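Wevel Community Help > Home & Household > Organizing

Sorting a weekly pill organizer without losing half of it to the tablecloth

Posted by daltville_dee

I fill a weekly pill organizer for my father and another one for myself, and I am bad at it. The current method is to open every lid, tip things out into my palm, and then find out at 7 a.m. that one compartment got two of the vitamin D and its neighbor got none. Last month I dropped a tablet the color of the rug onto the rug. It lives there now.

I've moved the whole business to a table with a white cloth on it and set out a pair of clear glass bowls, which I'm told is how organized people do it.

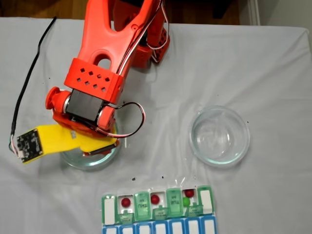
Does the cloth need to be ironed flat first?
Flat enough that a round tablet stays where you put it. A few soft creases do no harm and will stop a runaway capsule better than bare wood would.

That exchange is copied from my sister, who has opinions. What I'd like from the rest of you is an order of operations. One bottle at a time across all the days, or one day at a time from all the bottles? And is there any point to the bowls, or am I just making more dishes?

Posted by Qusai Nseir

One bottle at a time, always. Open the bottle, do every compartment that gets it, close the bottle, move it to the other side of the table. If you go day by day you have every bottle open at once, and then the phone rings.

I do 14 compartments (morning and evening) for my mother-in-law and it takes one cup of coffee. Before I changed over it took a pot and an argument.

The bowls are worth the dishes. Pour a few into the first bowl, never the whole bottle of 60, and pick from there. The second bowl is for anything you aren't sure of: chipped ones, halves, the mystery oval. Glass is good for this, you can look in from the side without getting up.
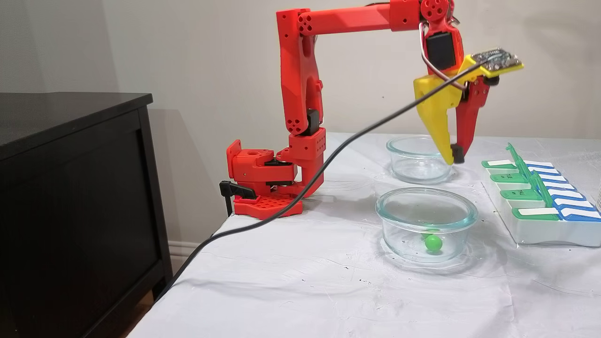 Then check it backward. Start at the last day and look into each compartment with your list next to you. Going forward you see what you meant to put in. If a day comes up short, look under the bowl before you blame the pharmacy. I have apologized to that pharmacy twice.

Shake the cloth out when you're done, too, preferably over a sink and not over the dog. And anything that's supposed to stay in its original packaging should stay there, so ask the pharmacist which ones those are. Mine wrote it on the bag in marker.

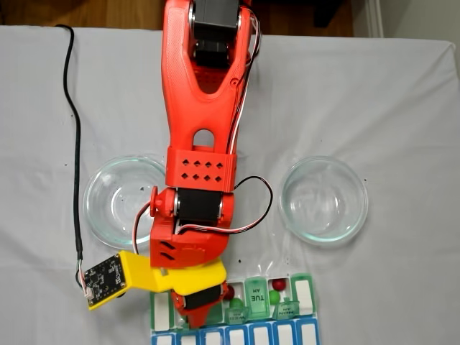 Pill organizer at the near side of the table, lots of cloth to spare

Posted by fastari68

just buy the ones that come in packets already sorted?? my mom did this for over a year, no bowls

also if you're keeping the bowls don't use them for salad the same night. ask me about March

Posted by daltville_dee

Trying bottle by bottle tonight. The packets are a nice idea but Dad's prescriptions change about as often as his mind, so bowls it is. Not asking about March.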